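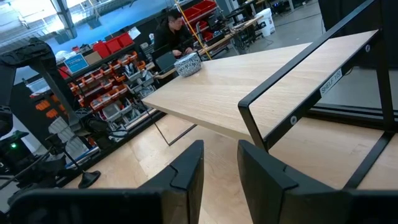

Home Talks Workshops Notes Contact

Search this site Type a word Go

Labels on shelves: speaker notes

Vlasta Doležal, October evening talk, small hall

Slide 1. Good evening and thank you for coming. My name is Vlasta and for many years I am putting things on shelves and then looking for them. Tonight I will speak about how to label the shelves in a shared workshop. Please stop me if my English is not clear.

(Wait until the people at the back have chairs.)

Slide 2. The old way. In our workshop at Gajdoš every person had his own system. One colleague wrote on masking tape, another one painted numbers on the wall. When someone asked where the sandpaper was, the answer was "next to the window, under the thing". This works well if you are there for ten years. For a new person it is very difficult.

Slide 3. Label the shelf and leave the content alone. The content is changing all the time. If a label says SCREWS and then we put glue there, the label is telling a lie and people stop reading also the other labels. A code such as SHELF 1B0 does not tell you what is there, but it stays true. What is there, we write in the list.

Slide 4. How we made the code. The first number is the rack. The letter is the level, and we start from the top, so A is the highest. The last number is for the part of the board: 0 means the whole board, 1 is the left half, 2 is the right half. We have 16 racks. I wanted to begin with letters for the racks, but then we had a B on level B and at the phone it was a mess.

(Ask: who has a system at home already? Take two or three answers, not more.)

Slide 5. Where to put the label. On the front rail of the shelf, if the shelf has a rail. Do not put it on the board itself, the boxes will cover it and scratch it. Our racks have black metal frames and light wooden boards, so a small white label with black letters can be read easily from the bench. Before sticking, clean the metal with a little spirit and let it dry. Press with the thumb from the middle to the sides.

On the lowest rails we turn the label a little upwards. I am not so young and I do not like to kneel.

Slide 6. The list. We used Jomum for one winter, it is a nice program but too big for us. Now we have a simple table, printed, hanging by the door, and the same table on the laptop. It had 498 lines at the beginning. After we threw out what was broken or double, we came to 200. I was surprised how many tape measures we had.

Slide 7. Things without a home. There is always something put down "only for a moment". A parcel, a lunch, a gift for somebody. We tried to forbid this and it made people angry. Now each rack has one board which can be used for such things until the evening. What stays overnight goes to the crate near the door.

Slide 8. The costs. The label tape from Jevex was 78 crowns for one roll and one roll was enough for all racks. The printer we borrowed. The work took two afternoons, and most of it was the talking about which rack should be number one.

(If the time is short, skip the next one.)

Slide 9. Mistakes I made. I printed all labels before we moved the racks. I used the letter O and the zero in the first version, please never do this. And I forgot the back side of the rack in the middle of the room, where people come from the other door. It has now the same code on both sides.

Slide 10. Questions. I have some sample labels with me, they are in the envelope, please take one and try it on your own rail. The handout has the empty table on the second page.

(Return the remote to the desk. Ask for the key of the cupboard.)

Recent notes
Undeck: emptying a storage room before a move
Which boxes can stand on top of each other
Hooks or drawers for hand tools
A short talk about string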